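We use cookies to improve your experience on this site. Accept | Manage preferences

The Quiet Return of the Everyday Table

138 shares | 3 comments

For many households, the table is laid twice a day and considered hardly at all. Plates come out of one cupboard, utensils from another, and the arrangement is repeated from habit. A growing number of home goods retailers now believe that customers are ready to look again at the ordinary weekday setting.

At Carkwood, a housewares store in the town of Barnutdale, sales of single bowls overtook sales of boxed dinner sets in February. The store stocks more than 70 bowl shapes, and its buyers report that shoppers increasingly choose pieces one at a time, mixing colors and sizes as their cupboards allow.

Fondetti, which supplies table linens and mats to independent shops, has observed a similar change. Its woven straw mats were once ordered mainly for summer. They are now requested throughout the year, often in small quantities, by customers who eat at a bare wooden table and wish to protect its finish without covering it entirely.

The company advises that straw be wiped with a barely damp cloth and dried flat. Mats stored on edge tend to warp, and a warped mat will not hold a footed bowl steady.

Bowls within bowls are a further feature of the current style. A small green vessel set inside a wide blue-grey one takes up little room and gives height to a low table. Wooden utensils may stand in the same bowl until the meal is served, and chopsticks may be laid directly on the tabletop where no rest is available. 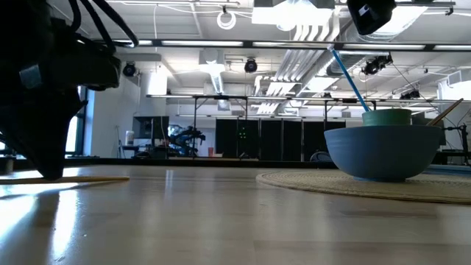

Wood does require some attention. Uniyal, a maker of kitchen tools, recommends that wooden spoons and chopsticks be washed by hand, dried at once and oiled 2 or 3 times a year. Pieces that have turned rough should be sanded lightly along the grain - never across it - before oil is applied. Those that have split should be replaced.

Carkwood plans to extend its range of single bowls in the fall.

Sign up for our weekly Home newsletter. Unsubscribe at any time.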